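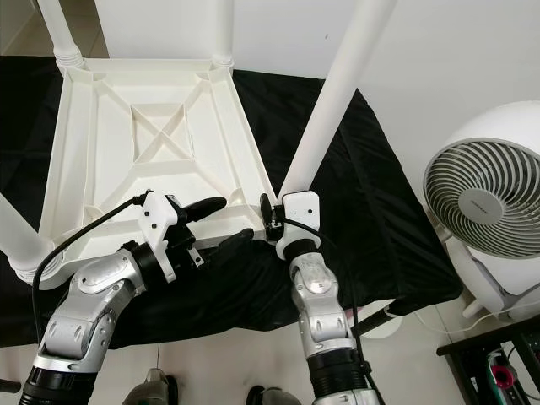
Search this site
Enter keywords
Go

Old garden chairs can now be left at the Cludavine yard

19/02/2021
By the news desk

Residents of Plomstead can bring their old plastic garden furniture to the recycling yard on Cludavine Road, starting from this week. Until now the yard took only bottles, tins, paper and small electrical things, and larger plastic items had to go in the general waste.

The new service is for chairs, stools, small tables and empty flower boxes. They must be made of hard plastic and they must be clean. Cushions, glass table tops and parasols are not accepted, and metal screws should be taken out before the visit if it is possible. The staff at the yard have a few screwdrivers to lend, but it is better to do this work at home.

Each household may bring up to 20 pieces in one visit. There is no charge. Visitors should show a letter or bill with a Plomstead address at the gate, as they do already for the other kinds of waste. People who live in Pallonine can also use the yard under the same rules, because the two councils share the cost.

The furniture will be collected by Gillies, a firm which already empties the bottle containers in the town. It will be cut into small pieces and sold to makers of pipes and fence posts. The council says that white and green plastic is the easiest to sell, but all colours are welcome.

Chairs which are still good to use will be kept apart. They will stand under the roof beside the office, and anybody may take them home for free – please ask the staff first. Schools and clubs who need a larger number should write to the council before they come, so that a set can be put together for them.

The trial will continue for 3 months. After this the council will look at how much was brought in and decide if the service will stay. If it does, a second container will be placed at the car park in Pallonine, where many residents have asked for one.

The yard is open from 9 in the morning until 4 in the afternoon and is closed on public holidays. At present only 2 cars may enter at the same time, and visitors are asked to wear a mask and to wait inside the car until they are called. In April the opening hours will become longer, as every year, and the new times will be put on the gate and on this page.

Contact us | Copyright Plomstead News | Back to top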